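Contents Previous chapter Next chapter Exercises Index

Chapter 7
Comparing Hands

Sooner or later someone in your lab will buy a hand. It will have arrived in a foam-lined case, it will have fingers, and for two weeks visitors will be invited to shake it. Then somebody will ask whether it is better than the gripper you already had, and the room will go quiet. This chapter is for that somebody.

The trouble starts with the word "better." Manufacturers like to report grip force, number of joints, and the weight of the heaviest thing the device ever lifted on a good day. These are real numbers and you should write them down. They will tell you very little about a tomato. A two-finger gripper with one motor may beat a hand with a thumb and four fingers at picking up bread all afternoon, and then be useless when the job calls for turning a jar lid. Before you compare two devices you have to say what they are being compared at, and most of the bad studies in this field skipped that sentence.

We will follow one study through the whole chapter. Ida Haberkorn and Róisín Hayes ran it at the Plonden lab in simulation, using a kitchen built in a package called Sezer. They wanted to know which of two end effectors to buy for a food-handling station, and they had the budget for exactly one mistake. Their first plan was to test the hand in the fall and the gripper whenever the hand was finished. Benedikt Reuter, who had once lost a year to a plan like that, talked them into mounting both on the same virtual counter and giving them the same groceries.
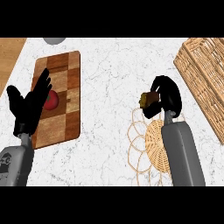
7.1 What the Kitchen Is For

A kitchen counter makes a good test bench for the same reason it makes a poor place to do your taxes: there is too much on it. The counter in the Plonden study has a tomato on a checkerboard cutting board at the left, under the black hand, and the black gripper at the right has hold of a small piece of food that looks like bread or a sandwich. Farther along are a woven placemat and a wicker basket. The tomato is round and glossy, and a fingertip placed a little off center will send it somewhere else. Bread forgives poor aim and resents pressure. Wicker is full of small gaps, and simulators tend to handle small gaps badly, often by pretending they are filled in.

Notice also that the two devices are at different points in their work. The gripper is holding something and the hand is open over the board with its fingers spread. It is very tempting to score this as one to nothing. Henrik Wiegand, reviewing the first draft of the study, wrote "so the gripper wins?" in the margin beside a picture much like ours, and the authors spent the next section explaining what a trial was.

7.2 What Counts as a Trial

A trial needs a start, an end, and a rule for failure that was written before anyone saw the results. Haberkorn and Hayes used these:

The object begins at rest in a position drawn at random from a fixed list. Both devices get the same list.

The trial ends when the object has been lifted and held, or when the clock runs out.

A dropped object is a failure, even if it lands in the basket. (There was an argument about this.)

They ran 100 trials per object to find the bugs and threw those results away. The main run came to 3827 trials, of which 1493 used the hand. You will have spotted that this is not half. The hand's controller was slower, the computer was shared, and the deadline was fixed. Unequal groups can still be compared, provided you compare rates and report both totals. Problem 26 asks you to do so, and to say which of the two rates you would trust more.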